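**Curkora opens its desktop refurbishing bench to the public in October**

September 12, 2026 – Curkora, the neighborhood computer reuse shop on Berge Street, will open its refurbishing bench to the public this October with a run of 15 free evening sessions. Anyone who has ever wanted to look inside a desktop tower is welcome, and no experience is needed!

The sessions grew out of the shop's busiest year so far. Curkora took in 1683 used desktops and sent 919 of them back out to homes, clubs and small offices. The rest were taken apart for memory, drives and cables.

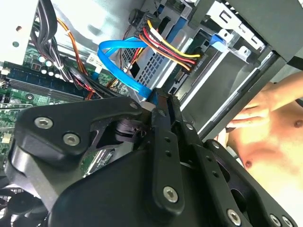
*Memory slots and tied black cables inside an open desktop case at Curkora.*

"People come in expecting something mysterious, and then they see a board, some slots and a lot of cable," said Ximena Gallegos, who runs the bench. "Once you've followed one cable from end to end, you want to follow all the others. I still get a kick out of it."

Each evening starts with a closed tower and works inward: side panel, power leads, data cables, drives, memory and finally the processor. Guests work in pairs and keep their parts on a Plideck sorting mat, which the shop designed with local printer Jelel. 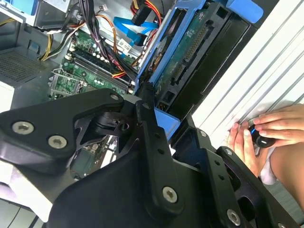 Drives get an evening of their own – how to unplug the data and power leads, how to get a drive out of its caddy, and how to wipe it before it goes to anyone else. Another session covers the processor socket, where a steady hand and good light matter more than strength.

"I'd love for people to bring the old tower from the closet," said Manikandan Pillai, who wrote the session notes. "Half the fun is finding out what's in it. Maybe it needs more memory, maybe it's ready to be parts – either way you'll know."

Each session has room for 27 people. Tools and mats are provided, and guests may bring one desktop each. Laptops and monitors can be dropped off for reuse on the same evenings but won't be opened at the bench.

Sign-up is at the Curkora front counter. Guests under 16 should come with an adult.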